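Niltau Storage: Frequently Asked Questions

Renting a unit

What sizes do you have?

We have 662 units at the Grendard Road building. The smallest is a locker that holds a few boxes and a suitcase. The largest will take the contents of a three-bedroom house. Most people moving out of a one-bedroom apartment do fine with a 10 by 10. If you are not sure, come by the office and we will walk you through a couple of vacant units. You can switch to a larger or smaller unit later without paying a new setup fee, as long as one is open.

What do I need to bring when I sign up?

A government-issued photo ID, a payment card or bank details, and a mailing address. We also ask for a second contact in case we cannot reach you. The second contact does not get access to your unit unless you add them to the access list.

Is there a minimum rental period?

One month. After that the rental runs month to month until you give notice.

Can I reserve a unit ahead of time?

Yes. A reservation holds a unit of the size you asked for, but not a particular unit number. Reservations are free and last 14 days. If your closing date or move date slips, call us before the hold runs out and we can usually extend it once.

Access and hours

When can I get into my unit?

The gate opens at 6 a.m. and closes at 10 p.m. every day, including holidays. The office keeps shorter hours, 9 a.m. to 5:30 p.m. You do not need anyone in the office to get in. Your gate code also works on the side door and the elevators.

I forgot my gate code. What now?

Call or stop by the office with your ID. We do not send codes by text or email. After five wrong tries the keypad locks for ten minutes, then resets by itself.

Can someone else use my unit?

Anyone on your access list can come and go with their own code. You can add or remove people by filling out the access form at the front desk. Please do not share your own code. The gate log shows which code was used and when, and it is the only record we have if there is a question later.

Are carts and dollies available?

There are flat carts by the loading dock and two-wheel dollies next to the freight elevator. They are free to use. Return them when you are done, and do not leave them in the hallways overnight.

What you can store

What is not allowed?

No food of any kind, including pet food and birdseed. No gasoline, propane, paint thinner, fireworks, or ammunition. No live plants or animals. Tires are limited to four per unit. Lawn mowers and other gas equipment must be drained before they come into the building.

Can I store business equipment or machinery?

Yes, with a business account or a regular one. Tools, shop equipment, trade show displays, and electronics are all fine. Anything over 632 pounds has to go in a ground floor unit, and it should sit on a pallet or skids so that it can be moved with a pallet jack. Batteries should be disconnected, and lithium packs need to be taken home with you. There is power in the hallways for the lights, but the units have no outlets and you may not run a cord. 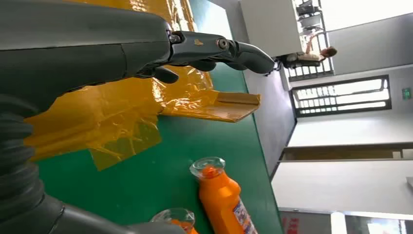
Are the units climate controlled?

The second and third floors are. We keep them between 55 and 80 degrees all year. Ground floor units are not heated or cooled, although they are inside the building and out of the weather. Photographs, records, musical instruments, leather, and wood furniture do better upstairs.

How should I pack?

Use boxes of the same size where you can, and put the heavy ones at the bottom. Leave an inch or two between your things and the walls. Plastic sheeting holds moisture against furniture, so use cotton sheets or moving blankets instead. Mattresses should be in a breathable cover. Label at least two sides of each box, and keep a list at home.

Payment

When is rent due?

On the first of the month. If you move in partway through a month, the first payment is prorated. There is a five-day grace period, then a late fee of $20. If the account is more than 30 days past due, your gate code is turned off until the balance is paid.

Do you raise the rent?

We review rates once a year in December. You will get a letter at least 30 days before any change.

Do I need insurance?

Yes. Your homeowner's or renter's policy may already cover stored goods, so check with your agent first and bring us a copy of the declarations page. If it does not, we sell a plan through Bensaid at the front desk. Our own insurance covers the building but does not cover what is in your unit.

Moving out

How much notice do you need?

Ten days, in writing. Email is fine. Give your name and unit number and the date you will be out.

What condition should the unit be in?

Empty and swept, with your lock off the door. There is a broom in the closet across from the freight elevator. Please do not leave furniture or boxes by the dumpster. There is a disposal charge for anything left behind, and it comes out of your deposit.

When do I get my deposit back?

Within three weeks of your move-out date, to the card or account you paid with.

Who do I contact with a question that is not covered here?

Sérgio Frade manages the building and can be reached through the front desk during office hours. For billing questions, have your unit number ready when you call.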